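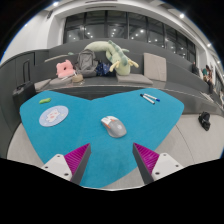
Collecting pick-and-place demos with a hand-held gripper: quick guide

Wrote this up in a hurry after the July round at Histenitz, so it's rough. Covers one job only: pick up an object off a table, put it on a target, log it, repeat. If you want the bimanual stuff that's a different page.

What you need

A hand-held gripper with camera, charged. Spare battery. A table you can walk up to from more than one side. One object to pick up. One flat target (mat, coaster, tray). Two or three other small things as clutter. Storage card with room on it, check this BEFORE you leave the lab.

We use the Britov grip frame with soft ridged fingers. Anything similar will do as long as the jaw opening is logged with the video.

Choosing a spot

Ordinary places. Canteens, lounges, corridors with seating. Policies trained only on our lab bench fell over as soon as the table changed, so we go out. Bags, cushions, plush toys in the background, leave the lot. Don't tidy. If people are sitting within view, ask them first and write down that you asked. If someone says no, move.

Odd table shapes are good. Round, heart, kidney, whatever. A straight edge in every clip is a cue the model will latch on to.

Evenings are fine too but dark windows pick up the ceiling lights. Keep some of that, it's real, just don't do a whole session of it.

Setting out

1. Put the main object somewhere near the middle. Mouse, cup, stapler.
2. Target off to one side, flat, nothing on it.
3. Clutter on the far side. Pens or markers work well, leave them at an angle, touching or nearly.
4. Check the object fits between the open fingers. A mouse gripped across its width is fine. Gripped lengthways it usually isn't.
5. Both fingertips must show at the bottom of the view. If you can only see one, the camera mount has slipped. Stop and tighten it.

Mapping pass

Before any demos, do one slow sweep over the table with the gripper. 18 seconds is plenty. Cover the table top, then lift and take in the surroundings. No fast turns. Tracking needs stuff to hold on to, a plain white wall gives it nothing. Skip this and the whole session gets thrown out later, which happend to us at Murnham. All Sunday gone.

Recording a demo

Start with fingers wide open, above the near edge of the table. Hold still 2 seconds. Press record before the hold, not during.

Move in at a steady pace. Don't hover. Close on the object, lift clear, carry to the target, lower, open, back off. Stop recording once the fingers are clear.

Keep your other hand out of it completely. No nudging.

Missed the grasp? Open, try again, carry on in the same clip and tag it "retry". We want those. Dropped it on the floor? Bin the clip.

Between demos

Turn the object a bit. Shift the target every few goes. Swap the clutter round. Start from a different side of the table now and then. Same start pose each time is the comonest fault we see.

Do 24 demos, then break. Arms get tired and the motion gets jerky, you can see it in the plots. Our full set per location is 52, so the last few come after the second break.

Logging

One line per clip: clip number, object, target, ok / retry / bin. Do it as you go. You will not remember. Folder name is place then table then session, eg histenitz_lounge_a. No spaces, the Šimko import script chokes on them.

Checks before you pack up

Play back the first and last clip on the spot. Look for: both fingers in view, lens clean, no lost tracking, jaw width changing when the fingers move. If the jaw width is a flat line the sensor cable is out, redo the set.

Copy the card twice before wiping. Put the table back how you found it, and wipe the finger pads down before the gripper goes in its case.

Upload steps are on the next page, still being redone. Use the old ones for now but ignore step 3.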